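The Great Pantry Clear-Out: A Gallery
Posted 30 May 2021 by Hashini Roy

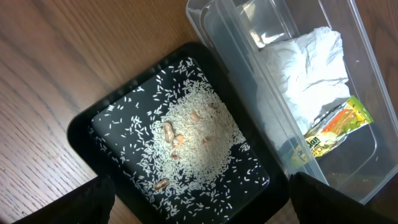

Long-grain white rice, with peanuts. Uncooked, unplanned, on the good black tray.

We moved into the Hasley Street apartment in February, and for the whole of that time the pantry has been a place where things go in and we don't discuss it. Last weekend Damian Gajewski (husband, tall, in charge of the top shelf) reached for the cornflour and got the rice instead, along with a bag of peanuts that had been left open and leaning against it. So we started there and kept going until every shelf was bare and most of the contents were on the dining table.

I put up the odd gallery of our house projects for my sister and the seven or so other people who read this. Usually there are paint colors. This time there is one picture, of the sorting tray, and the rest of the gallery is in words. You'll have to hang them on the wall yourselves.

The tray
Black plastic, raised rim, rounded corners. It came with us from the old place on Prinard Road, where it lived under a dish rack. It turns out to be the most useful object we own. White rice shows up beautifully on black, and so does anything in the rice that ought not to be. I'd never have spotted a thing in a white bowl.

The rice
A heap in the middle and strays all the way out to the rim. I like to push a little at a time from the heap to an empty patch, look it over, and move on. Damian likes to tilt the tray and see what rolls. His way is faster and mine doesn't involve the floor.

The peanuts
Five in this batch, shelled, in shades from pale tan to something nearly orange. One was decent enough to lie off by itself near the bottom of the heap. The others had dug in. Peanuts are easy, as these things go. Ask me about the sesame seeds.

The sesame seeds
No. I've changed my mind.

The shelves, before
Four of them, pine, painted by a previous tenant in a green I can only call hospital. The paint has a ring on it for every jar that ever leaked honey. I went at those with hot water and a plastic scraper and got most of them off, plus a little of the green. I am not sorry about the green.

The shelves, after
Lined with oilcloth from Gosen, the hardware store by the station, where they cut it to length and then charge you for the length they cut, which was longer. Small blue checks. The bottom shelf is a slightly different width from the others, as I discovered with the scissors already closed.

The jars
Fourteen, all the same, with clip lids. I wanted the large ones and Damian wanted the small ones, so we bought the medium ones and now nothing fits. A standard bag of flour fills one jar and leaves three spoonfuls behind. The three spoonfuls are in a mug. The mug is in the pantry.

The labels
Damian's department. He has very neat handwriting and strong feelings about alphabetical order, so barley is at eye level and the tea is somewhere down by my knees. We eat barley twice a year. Negotiations continue.

The tins
Chickpeas, tomatoes, more chickpeas. We also own a tin with no label at all. It has survived two moves and makes a soft sloshing noise when shaken. I put it back. Every pantry should have something to look forward to.

The spices
Three open jars of cumin, in varying states of faintness. We tipped them all together and called it cumin. Mrs. Amarasinghe from downstairs came up for her ladder in the middle of this, sniffed the result, went home, and came back with a twist of her own. I've put that one in the jar marked "cumin" and the other one in the jar marked "Damian."

The dining table
Warm brown wood with those long curving lines in the grain, and for one entire weekend almost none of it available for dining. We ate toast standing up. I'd forgotten how much I like the table until I got it back, and I've wiped it down every night since, a habit I expect to last until Thursday.

The rice, again
Back in its jar, lid clipped, on the second shelf between the raisins and the salt. The peanuts have a jar of their own on the other side of the pantry. If you come over for dinner and find one in your pilaf, please just eat around it and say something nice about the shelf liner.

Next up is the hall closet, as soon as one of us is willing to open it.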